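Gedcombe Athletic Conference

The Gedcombe is a small college sports conference, and I've followed it for 28 years, so forgive the gushing! 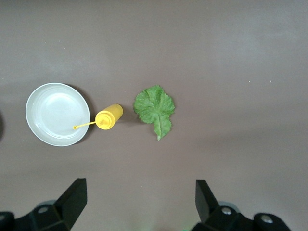
Plate, yellow squeeze bottle and a lettuce leaf.

It started with Hulme and Giltstead, who wanted a football schedule without the long bus rides. Hulme's stadium holds 3,000 – my favorite place on a September Saturday. Mathis Lebrun became commissioner on Tuesday, January 17, 2023, and added women's soccer that fall. Skornorholm has applied to join twice.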